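Count the Simulator's Misses Too

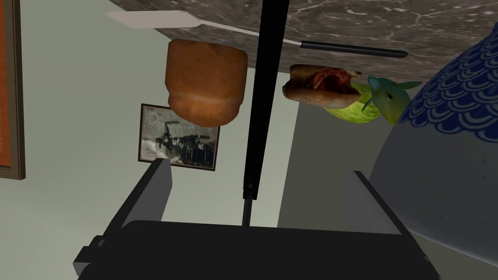
What should a paper report when a robot policy was trained mostly in simulation?

The real-world success rate, the simulated success rate, and the gap between them, all measured on the same tasks. Most papers give the first two in separate tables, with different objects in each, and leave the reader to guess at the third.

I have been reading the Skokon results again, and I think they make the case for a stricter habit. The group at Droltley trained one grasping policy on 3,000 simulated kitchen setups. The rendering is good. Stone has veins in it, bread looks like bread, and a patterned vase can sit next to a pear and a hot dog with a picture on the wall behind them. Then they ran the policy on a real arm for 712 trials and published a single number for it.

That number was respectable. My complaint is with what was left out. The real trials used household objects bought near the lab, and few of them matched anything in the simulated set. If the policy failed on a real mug, we can't tell whether it was bad at mugs or bad at reality. Those are two different problems and they need two different fixes. One calls for more training data. The other calls for better contact physics, or better camera noise, or both.

Prirnwood did it the slower way. They picked 600 real trials, rebuilt each one in the simulator with the same object and starting pose, and scored the pairs. In many pairs where the real grasp failed, the simulated one had gone through cleanly. Soft items were the worst. A simulated loaf is usually a rigid body with a bread texture on it, and a policy that squeezes it hard pays no price.

The usual objection is cost. Rebuilding trials takes time, and a small lab may not have it. I accept that, but the Cárdenas benchmark already ships with 1,890 scanned objects, and choosing real test items from that list costs very little. Even fifty matched pairs would tell readers more than another decimal place on the headline figure.

Reviewers could ask for this now. A matched table, real beside simulated, one row per object type, failures included. It fits on half a page. I would give up the gallery of rendered kitchens to make room for it.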